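Ticket: Desktop tower, no display after processor swap
Opened by: Harish Lobo
Group: Workshop, Grutosberg
Asset name: ALBY
Status: Waiting on part

Summary
Black desktop tower, used at the Hilamel counter for stock and labels. The replacement processor was fitted on Tuesday morning. Since then it powers up, the fans run and there is nothing on the screen. No beeps. Case is open on the bench with the side panel off. 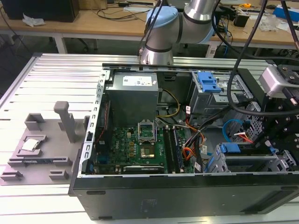
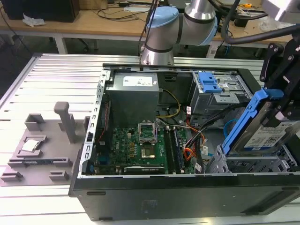
ALBY on its side, panel off, socket frame up in both. Second picture has the hard drive in its blue caddy by the drive cage.

What the user reported
Machine was switching itself off after some 16 minutes of use, sooner if the label program was open. Bhat at the counter had moved it away from the wall and it made no difference. Before it came in, the last temperature reading written down was 61 degrees with only the desktop showing, which is high for this model doing nothing.

Work log

09:20 Unplugged at the wall, held the power button in to drain it, side panel off. Blew out the case. Plenty of dust in the cooler fins, not much anywhere else.

09:45 Took the cooler off. Old paste had gone hard and came away in flakes. Cleaned the processor and put it back with new paste. Machine started but shut down again in the same way. Same result with the spare power supply, so the original supply has gone back in.

10:30 Fitted the replacement processor from stores. Fans on, no display. Tried the other monitor and a different lead. No change.

10:50 Took out both memory modules, put one back, tried it in each slot in turn. Swapped for the other module and did the same. No display with either. Both modules work in the test machine.

11:15 Cleared the board settings by taking the coin cell out for ten minutes. No change.

11:40 Cooler off and processor out. Looked over the socket with the magnifier and the desk lamp. No bent contacts that I can find, and no paste in the socket. Frame left up for now. Please do not close it with nothing in it, and please do not rest anything on the board while it is open.

12:05 Checked the number on the replacement against the board maker's support list. It is listed, but only from a later BIOS than the one this board shipped with. I think this is the whole of the no display fault. The board will need the original processor in it long enough to do the update, and the original will not stay on for long, so there is a risk of it cutting out halfway. I am not willing to try that.

12:20 Hard drive tested in the other machine while I was waiting. Short test passed, long test passed, no bad sectors. User files copied to the workshop share and opened a few to check. The drive is not part of this fault.

Notes for whoever picks this up
The caddy goes in with the rails straight. If it stops short, take it out and start again, as the rails bend if forced. Connect power and data only after the caddy has clicked home.

The power bundle from the supply needs to be kept clear of the cooler fan when the panel goes on. It was touching when the machine arrived and there was a rub mark on the sleeving.

Fresh paste is in the second drawer. A small amount in the middle is enough.

Next steps
Borrow a processor of the older type from stores, do the BIOS update with that, then refit the replacement and run it for two hours with the panel on. Request sent to stores, no reply yet. Bhat has the loan laptop at the counter and can print labels from it, but the stock scanner does not work with it, so I would like this one back before the January count.

Update, 15:10
Stores have one at the other site and will send it over with the next van. Ticket set to waiting. Harish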